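Repair Library Opens in the Old Plarkum Building

5/21/19

The town of Witen has now a place where people can borrow tools and learn how to repair things from the home. The Witen Repair Library opened its doors in the former Plarkum building on Desjardins Street, and many families came to the opening.

The idea came from Josphat Mugo, a retired school teacher. He started with one shelf of tools in his garage, and the neighbors were asking for them more and more. Today the library has 400 tools, and most of them were given by people from the town. The building was empty for a long time before the town agreed to rent it for a small price.
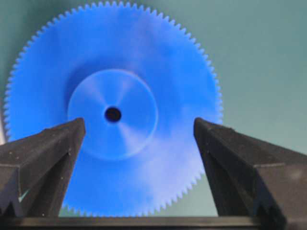
A blue plastic gear with fine pointed teeth.

Members pay $10 for one year and can keep a tool for up to two weeks. Children can become members together with a parent. "My mother never threw away a chair or a lamp," said Mr. Mugo at the opening. "She repaired it, or she found somebody who knew how. I would like that our young people also know this."

The library received a grant of 3000 dollars from the Pretinness Fund. The money paid for the new lights and for two long work tables. The roof at the back side still needs work before the winter.

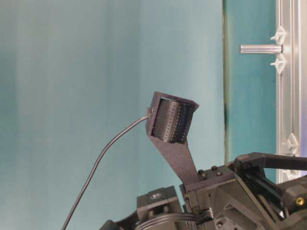

Classes Begin in September

The first course will be about sewing machines. Nassoro Rotich, who worked many years as a tailor, will be the teacher. After this come evenings on bicycle brakes and on sharpening of kitchen knives. Places are limited, and it is necessary to write your name on the list at the front desk.

Mr. Rotich asks everybody to bring their own machine, even if it is very old. His own is from his grandfather and he still uses it every week.
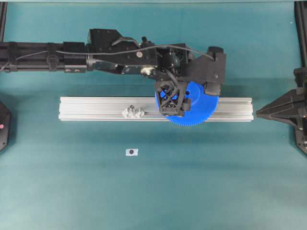
Black arm with brackets and cable over a teal work surface.

Questions about membership can be sent by mail to P.O. Box 1736, Witen. Tools can be given at the side door during opening hours, but the library does not take gasoline machines.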